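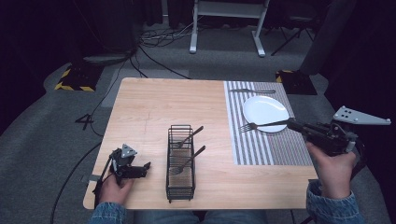 Bonjour à toutes et à tous,

Ravie de voir la question des sets de table revenir sur la liste ! J'ai fini le tissage des miens en août, sur mon vieux métier Clitia, et je m'en sers matin et soir depuis. Ce que j'aime par-dessus tout, c'est de mélanger deux rythmes sur un même set : à gauche de larges rayures blanches et gris-bleu foncé, à droite des lignes grises toutes fines et serrées. Avec une assiette blanche toute simple et des couverts sombres, ça change complètement une table en bois clair !

Pushpa Tripathi a écrit :
> Je monte une chaîne de 180 fils pour une série de sets. Vous prévoyez
> quelle longueur ? Et vous mettez le couteau où, vous ? Chez moi on se
> dispute.

Pushpa, pour quatre sets j'ai ourdi 200 cm et il m'en est resté trop peu pour un cinquième (grosse déception, j'avais déjà choisi les rayures). Prends plus long si tu peux ! Pour le couteau, j'aime bien le coucher derrière l'assiette, à l'horizontale, les rayures restent bien visibles à gauche. Recep va encore crier au scandale, tant pis :)

Côté fil, j'ai pris le coton Akbulut, lavé à 70 % de mes craintes près : il n'a presque pas bougé. Si quelqu'un a essayé leur lin, je veux tout savoir !

Bon tissage,
Maëlle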